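The Robot in the Back Room Can Wait

I have been a member of a shared workshop for 7 years, and every spring somebody decides we should automate something. This April it is a two-fingered arm to sort parts and plug in test leads. The project is called Bakari, and so far it lives in simulation.

I've sat through the demos. A gray gripper, a tan board against a dark brown box, and a lot of talk about what comes next.
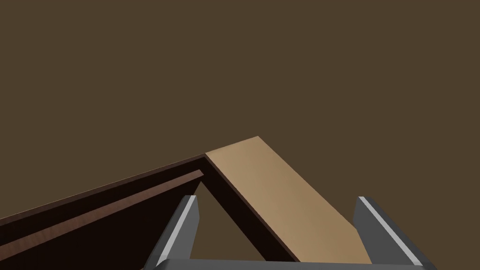

Kacper Jabłońska thinks I'm being unfair: a simulator costs nothing to crash, she told me, and a real arm costs us a month of dues every time it hits the bench.

Fine. But dues are my point. The hardware budget is $1000, and the group has logged 473 hours on a machine we don't own yet. Our drill press has needed a belt since winter. I could teach a new member to sort a drawer of connectors in 60 minutes, and she would also notice the cracked ones.

A lot of simulated time goes by with open fingers and plain brown behind them.

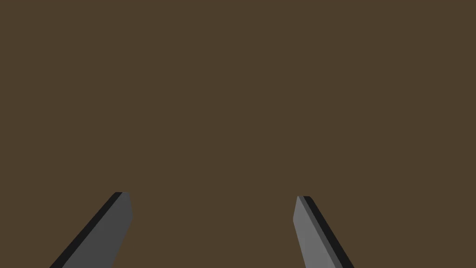 What a plug asks of you

Pick up a quarter-inch plug and push it into a jack. You feel the ring catch, you ease off, you turn it a little – all without thinking. I want to see how that gets written down. A drawn plug on drawn wood grain weighs whatever the settings say it weighs, and our bench has solder blobs and a lean to it.
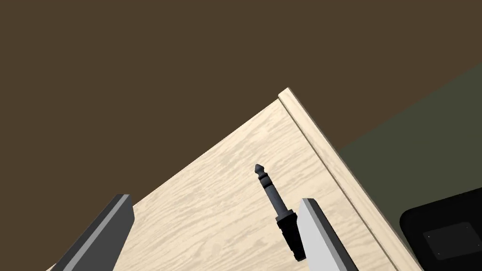 Audio plug on the tabletop, Bakari simulation.

I'll vote for the arm the Thursday it seats a real plug in our real test box, with the lights half out as usual. Until then, buy the belt.

Elias Khoury

Recent
Walczak vise jaws, worth the wait?
Jisesside open night notes
Why I gave up on the Hotano controller

Search this site Go

Last updated in April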